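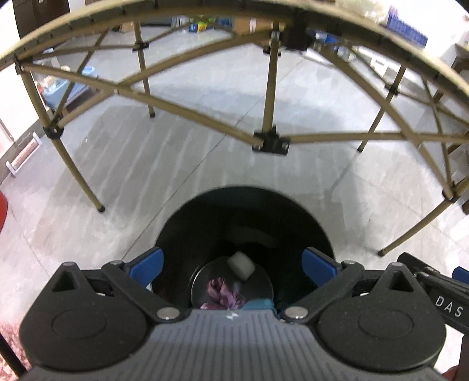 Blue fingers over the black bin, cloths and foam block inside.

Stop buying grippers off the payload number. Please. We've been comparing two hand-held ones at Fikbridge for 11 days and the spec sheet told us almost nothing. Soft cloth in a deep bin – that's the test. Shiny fabric, round walls, fingers that have to open wide and still get down in there.

Meenakshi Sisodia wants force sensing on everything. Fine, but finger shape first. Of our 333 bad grabs most were the tips hitting the rim, wich no sensor fixes. Ottó Deák says I'm being unfair to the Cabrera. Maybe. Its linkage is smoother, I'll give him that.

Still – a vendor demo with one foam block on a flat table? Worthless. Bring a bin.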